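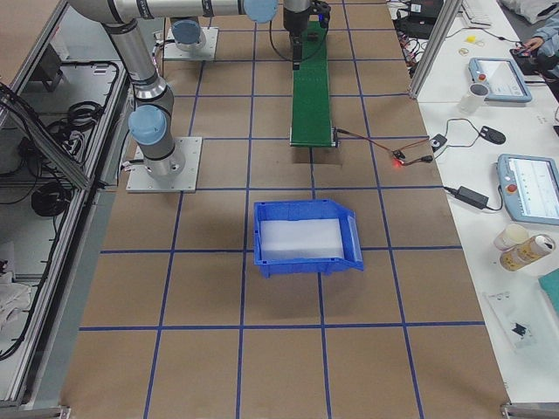

Section 4. Setting Up Stock Locations in Neva

24th August
Prepared by Jitendra Jaiswal, Documentation Office, Fultance

This section explains how to create stock locations in Neva, print labels for them, and enter opening quantities. It is intended for site administrators. Staff who only issue or return parts do not need to complete these steps and should refer to Section 6.

Before you begin

Confirm that your account has the Site Administrator role. The role is shown under your name on the Account page. If it reads "Clerk" or "Viewer", contact the person who manages Neva at your site.

Have a written plan of the storage area at hand. Neva does not draw a plan for you, and location codes cannot be reused once they have been retired. Sites that moved from the older Dagdag system should also have their final Dagdag export available, saved as a comma-separated file.

4.1 Create a zone

A zone is the largest unit of storage and normally matches one room or one fenced area.

1. Sign in and select Stock, then Layout.
2. Select New Zone.
3. Enter a zone name of up to 12 characters. Letters, digits and hyphens are accepted. Spaces are not.
4. Choose the site to which the zone belongs. If only one site is listed, it is chosen for you.
5. Select Save.

The new zone appears at the bottom of the Layout page. Zones are listed in the order in which they were created and cannot be sorted.

Note: A zone name may be changed at any time before the first label is printed. After that, the name is locked.

4.2 Add shelves and bins

1. Open the zone and select Add Shelf.
2. Enter the number of levels. Count from the floor upward, so that the lowest level is Level 1.
3. For each level, enter the number of bins it will hold.
4. Check the preview. Each bin is given a code made up of the zone name, the shelf number, the level and the bin position.
5. Select Confirm.

Bins are numbered from left to right as a person faces the shelf. Where a shelf can be reached from both sides, decide which side is the front and mark it before labels are applied. The Naltholm depot, which was set up with fronts facing two different aisles, had to relabel 213 bins in April.

Caution: Do not select Confirm until the preview has been checked against the written plan. A confirmed shelf may be extended, but levels cannot be removed from it while any bin on the shelf holds stock.

4.3 Print and apply labels

1. From the zone page, select Labels.
2. Choose the label size. The standard size suits most bins. The narrow size leaves out the part description and prints the code and barcode only.
3. Load the label stock with the printed side facing up.
4. Print one test label and scan it. The scanner should show the bin code with no error message.
5. Print the remaining labels.
6. Wipe the front of each bin with a dry cloth, apply the label, and press it flat from the center outward. 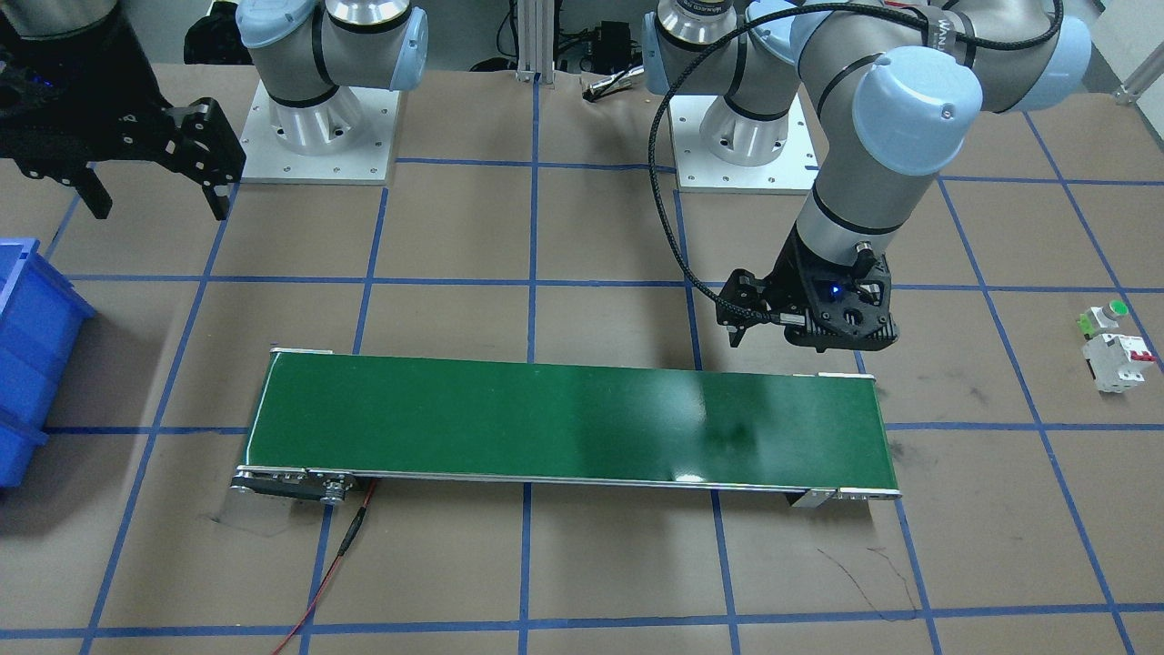 Labels should be placed on the fixed edge of the shelf as well as on the bin itself wherever there is space for both. A bin that is carried away and set down in the wrong place can then be returned without a search. Where only one label can be fitted, use the shelf edge.

Note: If the scanner shows Error 107, the label was printed before the shelf was confirmed. Discard the label, confirm the shelf, and print again. Covering the old label with the new one is not advised, as some scanners will read through thin stock.

4.4 Enter opening quantities

1. Select Stock, then Opening Count.
2. Scan the first bin.
3. Scan or type the part number.
4. Enter the quantity and select Next.
5. Repeat for each bin in the zone. Empty bins must be entered as zero – a bin left blank is treated as not yet counted, and the zone will remain closed.
6. When the last bin has been entered, select Submit Zone.

Two people should take part in the opening count, one to count and one to enter. Both names are recorded with the submission. Once a zone has been submitted, quantities can be changed only by an adjustment, which requires a reason code.

Sites bringing records from Dagdag may load quantities from the export file by selecting Import on the Opening Count page. Imported figures are shown in gray until each bin has been scanned once. Part numbers that end in a letter are sometimes shortened by the export and should be checked by hand.

Caution: Do not issue parts from a zone while its opening count is in progress. Neva will accept the issue, but the quantity will not be deducted from the count.

Related sections
Section 2. User Accounts and Roles
Section 3. Connecting Scanners and Label Printers
Section 5. Reorder Levels
Section 6. Issuing and Returning Parts
Appendix B. Reason Codes for Adjustments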